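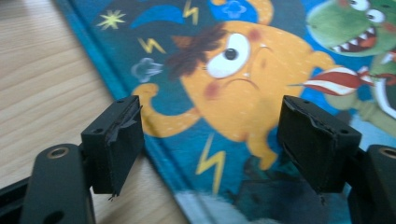 News > Local > Libraries

Skestel library drops late fines, gets its monsters back

By Catarina Loureiro
February, 4 p.m.

Skestel's library stopped charging late fines this month, and almost 400 overdue books have come home. Most are picture books. One had been out for 27 years, long enough for its borrower to return it with a child of her own, who asked to take it out again. The old fine was 10 cents a day, a sum the town apparently found too frightening to face. The limit on renewals stays at 4.

Get the Skestel morning newsletter. Unsubscribe at any time.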